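About Trumel Community Kitchen

Trumel started in a borrowed church hall with five people, two hotplates and a very optimistic sign-up sheet. We're now a cooking school with our own front door on the Obeidat Road side of the old dairy building, and we still get a bit giddy every time a new group comes in and ties their aprons on!

We teach everyday home cooking. Soups, flatbreads, curries, a decent roast chook, what to do with half a cabbage. Our classes run in the evenings and during school holidays, and everyone eats together afterwards at the long table (bring a container, there are nearly always leftovers). Last year 574 people cooked with us, and plenty of them had never chopped an onion before they walked in.

Most of our fruit and veg comes from Wovent, a growers' co-op just up the valley, so the menu follows whatever they've picked. Some weeks that means zucchini in everything — sorry, but also not sorry.
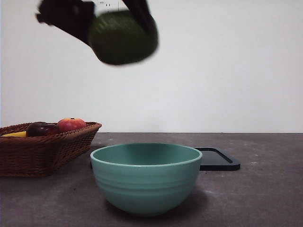
Fruit basket and teal bowl on the countertop.

We're a not-for-profit, and class fees cover about everything except the big stuff. In February we'll open our second teaching kitchen, with lower benches for kids and for anyone who'd like to cook sitting down. The Vosar Fund gave us $3,950 towards the ovens and we couldn't be more thrilled. Bookings for the new room opened on January 4, 2025, and the dumpling class is already filling up.

You don't need any experience, your own knives or a favourite recipe to join in. If the cost is a worry, have a quiet word with us and we'll sort something out — we keep five free places in every term for exactly that.

Come and say hello! The kettle is on from mid-morning, and the side gate is the easiest way in with a pram or a wheelchair.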